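How to cut salt without buying anything

Most low-salt plans I've tried were written to sell a shaker of something. Resotex wanted me to swap my salt for their powder, and the Tasterton plan came with a 63 page booklet that told me to "listen to my tongue." I'd start with arithmetic.

Step 1. Write down what you eat for 2 days. Include bread, because bread is where a lot of it hides. Read the sodium line and check the serving size, which is often sillier than you think.

Step 2. Add it up. My first total was over 3,000 milligrams a day, and I hardly touch the shaker.

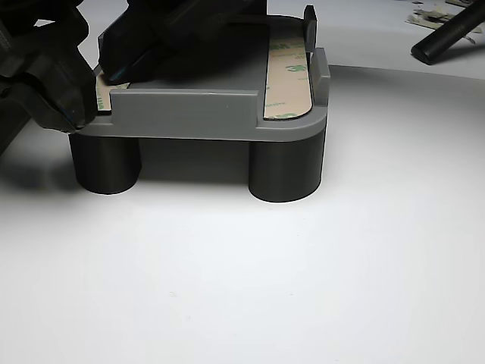 Gray deck on two short black legs, white tabletop.

Step 3. Pick the biggest number on your list and deal with that one only. Mine was canned soup. Rinsing canned beans helps too, though I doubt it helps as much as the websites claim.

Step 4. Leave it alone for 20 days. Food will taste flat at first — mine did, for longer than the Lungu people promise. 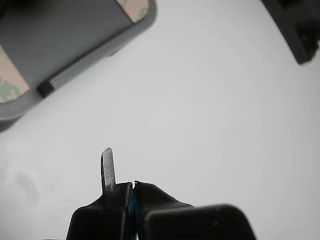

After that, go back to the list and take the next item down. Skip the salt substitutes unless your doctor says they're okay, especially if you have kidney trouble or take blood pressure pills. Many are potassium, and the label on the front won't always make that plain.

Step 5. Do the two-day list again and compare.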